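Capítulo 3
Contratos de manutenção: o que se paga e o que se recebe

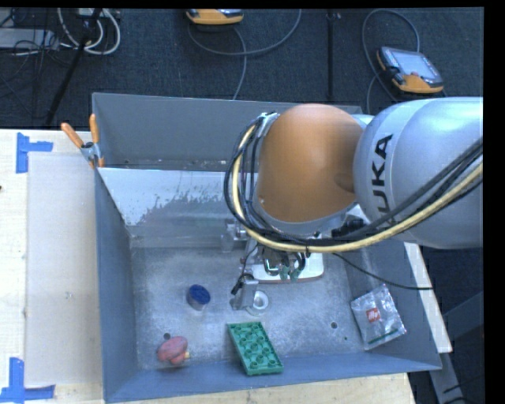
Figura 3.1 - Braço robótico KUKA sobre uma caixa metálica cinzenta.

Poucos documentos são tão assinados e tão pouco lidos como o contrato de manutenção de um edifício. O gestor compara o preço anual, confirma que a palavra "preventiva" aparece algures e passa ao assunto seguinte. Os problemas chegam mais tarde, em regra com a primeira fatura de "trabalhos não incluídos".

Veja-se o caso do entreposto de Mirkside, com 700 luminárias e um contrato com a empresa Prurkby. O relatório anual registava 2,035 intervenções, número que impressionou a administração. Napaporn Jaidee, chamada a rever as contas, fez a pergunta óbvia: o que é uma intervenção? Pelos critérios da Prurkby, uma visita em que o técnico olhava para um quadro elétrico e rubricava a folha contava como tal. Trocar uma bomba avariada também.

Convém desconfiar igualmente dos tempos de resposta. "Resposta em três horas" pode significar um técnico no local - ou um telefonema a dizer que ele virá em julho. Se o contrato não define o termo, a definição será a do fornecedor.

Neste capítulo analisamos as cláusulas de âmbito, os indicadores e as penalizações, que raramente são aplicadas. Na secção 3.1 começamos pelas exclusões, a parte do contrato que o leitor deve ler primeiro.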